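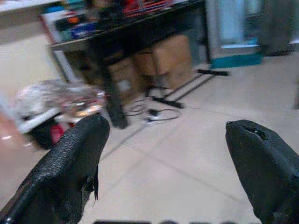 Notes on Moving a Horse from Pasture Board to Full Board

Thursday, July 7, 2022

In June my mare was moved from pasture board at Clendano to a stall at Bridonville, a distance of five miles. The decision had been under consideration since the winter, and several readers who board their own horses have written to ask how it was arranged. The following is a record of what was done, with the costs where I have them.

The mare

Gasto is a bay of mixed breeding, sensible in traffic and less sensible about gates. She had lived outdoors with the same small herd for most of her adult life. She is an easy keeper, and the spring grass at Clendano had become difficult to manage. A grazing muzzle was tried and was lost in the creek twice. The veterinarian recommended restricted turnout and weighed hay, neither of which could be provided in a shared field.

The boarding agreement

Full board at Bridonville is $505 per month. Hay, bedding, daily turnout and stall cleaning are included. Grain is supplied by the owner and must be delivered in labeled containers. A deposit of $200 was due at signing and is returned when the stall is vacated in good order. Boarders should read the section on notice carefully. The barn requires a full calendar month, counted from the first, so that notice given on the second day of a month is treated as notice given for the next one. I had not understood this at Clendano and paid for a few weeks of grass that no horse of mine was eating.

Paperwork was modest. The barn asked for a current negative Coggins test, a vaccination record and proof of liability coverage. The coverage took the longest to obtain, owing to a misspelled street name on the application.

The first week

Gasto was hauled early in the morning, before the heat, and stood quietly in the trailer. She was less quiet afterward. She called for most of the first afternoon and left a good part of her hay. On the second day she was turned out alone in a paddock adjoining that of Wuyts, an elderly gelding with settled opinions, and the two of them spent the morning nose to nose over the fence. By the end of the week they were sharing a paddock. There was some squealing -- all of it hers.

Riding was suspended for that week. She was walked in hand each evening instead, along the lane and around the outside of the arena, which has mirrors at one end. The mirrors remain a matter of concern to her.

Feeding

Her hay is now weighed and fed in slow-feed nets, divided into morning, midday and late evening portions. The nets are hung inside the stall at chest height, on the wall away from the water bucket. My first nets had openings that were too large and were empty well before the next feeding. The replacements are slower, and she has expressed her displeasure by dunking whatever she can pull loose.

Board does not include blanketing, holding for the farrier or the administration of medication. These are charged separately and are posted in the feed room. I intend to hold her for the farrier myself, at least through the summer, and will report on the winter blanketing charges when the new price sheet is issued.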